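13 July 2021

I have too many dark blue T-shirts. This is not something I planned. When I moved from Phuthong I had one suitcase, and I remember that all my clothes could stay on one shelf. Now I must fold for a long time before I see the end of it, and most of the pile has the same color.
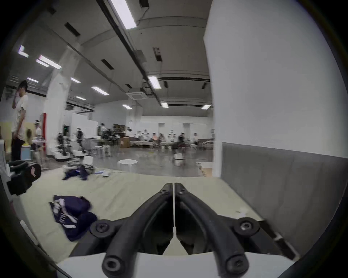

Folding on the floor was my habit for many years. My grandmother did it like this, sitting with her legs to one side, and I never asked myself if there is a better place. A big pale mat is good for it, because navy clothes show very well on cream and you don't forget a small thing at the far end. The bad part is the back. After 15 minutes I start to fold badly, only to be finished.

So now I prefer a bed. The height is kinder, and a shirt can lie completely flat before you touch the sleeves. If the shirt has a print, I hold it at both ends first and pull a little - softly, as the letters can crack when they are old. A joke shirt with ducks needs the same respect as a good one. 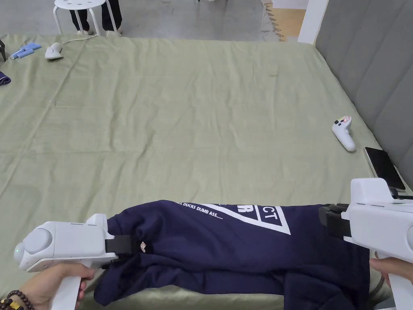
## My way with the sleeves

I learned to fold in the small laundry shop Zanov, where I worked one November. They wanted the shirt face down, the sleeves to the middle, then 2 folds from the bottom. I still do it so at home. Only with sports jerseys I have trouble. The cloth is slippery, and when there is a wide stripe I want it to be straight on top, so I do it again and again.

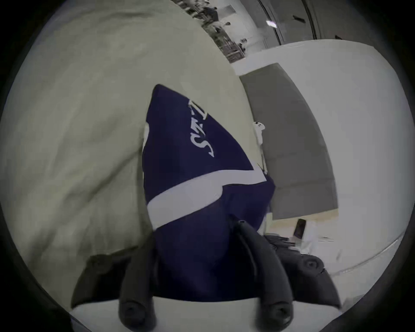

My sister rolls everything and says it saves space. Maybe it does, but I don't like to search in a drawer full of rolls. I want to see the print when I open it, and then I take the shirt I need.

Next I will choose which ones to give away. I already put one shirt in the bag, and in the evening I took it out again.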